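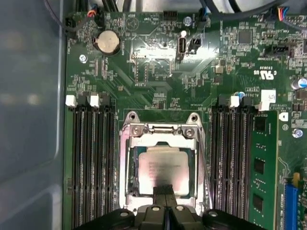
Can an arm built in a shared workshop work around a processor socket without wrecking the motherboard?

It can, if it moves slowly, stops on a light touch, and practices on a board you can afford to lose. Get it touching the chip safely before you ask it to pick anything up.

The Soft Landing

Selamawit Belay had typed that answer herself, on the Tresness workshop's help page, and she had typed it with a confidence she didn't feel at all. The arm had never touched a chip safely. The arm had touched a chip like a door-to-door salesman touches a doorbell.

"Eighty grams," said Güven. He was lying on the floor with his head under the bench, feeding a cable up to her. "You set the stop at 80?"

"I set it at 80."

"And it pushed to what?"

She looked at the log. "600."

A pause from under the bench. "Well, it's strong! We built a strong one!"

They had, and she loved it for that. They'd started Hevar in April with a box of joints Halfdan Riis was going to throw out, and every night since then it had gotten a little more like an arm and a little less like a pile. It could wave now. It could fold itself up for the night, which made her happy every single time. And last week it had drawn a circle on a pizza box that Güven cut out and taped to the door of the fridge.

But what she wanted was the chip. Her mother had spent years repairing office computers at a kitchen table, holding her breath over every socket, and Selamawit had grown up thinking that was simply what hands were for. She wanted to see Hevar do the breath-holding part. Come down over the processor, feel it, stop.

"Try it with the filter off," said Güven.

"The filter's what keeps it from shaking."

"The filter's what makes it late. It's feeling the chip after it's already arrived. Like me with stairs."

She sat back on the stool. Oh, that was good. That was really good! The number coming out of the wrist was true, it was just old, and by the time it reached the stop the fingers had gone on pushing into metal for what must have felt, to a motherboard, like a very long time. She pulled the smoothing out of the loop, all of it, and cut the approach speed until the line on the screen looked flat.

"It's going to shake," she said.

"Let it shake. I want to see it shake."

Hevar unfolded. It shook a bit, like somebody carrying soup. The fingers came in low over the board and kept coming, and she had her thumb on the red button so hard the nail went white, and Güven had slid out from under the bench and was kneeling with his chin on the edge of it like a kid at an aquarium.
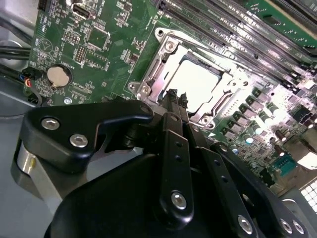

Hevar at the edge of the socket frame.

"It's off to the side," he whispered.

"It's supposed to be. It finds the corner first and then it goes in."

"Since when?"

"Since this afternoon. I didn't want to tell you in case it was dumb."

The fingers drifted in over the silver. She couldn't see the gap close. She heard the joints go quiet, one and then the next, and the log put up a new line, number 1043, and she had to read it twice before she could say it.

"Seventy-eight."

Güven said a word in Turkish that she had learned not to repeat in front of his aunt. Then he was up and doing a sort of dance between the drill press and the sink, and she was laughing, and her thumb was still on the button, she couldn't get it to let go.

"Again," she said. "Come on, again, before it forgets."

"It can't forget, it's a file!"

"Again!"

It did it again. Seventy-nine, then seventy-eight, then a terrible one, way over, which turned out to be Güven leaning on the bench. She made him go stand by the door. She called her mother and held the phone out over the board without saying hello, so there was only the small whine of the motors going down, and then the quiet.

"What am I listening to?" said her mother.

"Wait," said Selamawit. "Wait, it's about to do it."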